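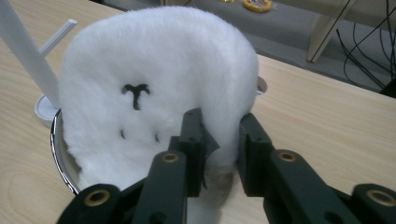
Figure 3. A white plush toy with simple dark facial marks, standing in a round metal bowl on a wooden tabletop.

4.2 Surface washing and fiber loss in long-pile toys

Long-pile plush is harder to keep clean than short-pile plush, and most care labels give the owner little help. The labels we collected in the Leststead survey used the phrase "surface wash only" without saying how much water to use, what kind of soap, or how the pile should be dried. Of the 1,528 households that returned the form, more than half said they had ignored the label at least once and put a toy through a full machine cycle. Long white pile (Figure 3) was the type owners most often said they worried about, mainly for yellowing and matting.

We compared three home methods on fabric swatches cut from new pile cloth. The first was a damp cloth with mild soap. The second was a hand soak in a basin of cool water. The third was a cold machine cycle inside a closed cotton bag. Each swatch went through 8 rounds of cleaning and was left to dry flat on a rack between rounds. No heat was used at any point. The cloth came from two suppliers, Skekance and Zevier, and the two lots differed in backing weight but had the same stated pile length.

Loose fiber was caught on a fine mesh at the drain and weighed after drying. For the damp cloth method, where there was no drain water to filter, we rinsed the cloth over the same mesh. This probably undercounts the fiber a little, as some stayed in the weave of the cloth after rinsing.

The machine cycle gave the highest fiber loss in both lots. Most of it came in the first two rounds, and by the fifth round the amounts from the soak and the machine cycle were close. The damp cloth gave the lowest loss but also left the most soil near the backing. Swatches cleaned this way looked bright at the tips and dull at the roots, and the difference was easy to see once the pile was parted by hand.

Matting followed a different order. We scored it with the Seo comb test, in which a weighted comb is drawn through the pile and the pull is recorded. Soaked swatches needed the most force. The long contact with water let the fibers settle into clumps, and these set as the cloth dried. Brushing the pile while it was still damp brought the readings down for the Zevier lot but made little change to the Skekance lot. We do not have a firm explanation for this. The heavier backing on the Skekance cloth held water longer, and the brushing may have been done too early.

Spin speed was tested separately, at 400 and 900 revolutions per minute. The higher speed shortened drying time and did not raise fiber loss in either lot. It did leave fold lines in the backing, which were still present at the end of the trial. Whether such lines would form in a stuffed toy, where the filling supports the cloth, was not tested and is taken up again in Section 5.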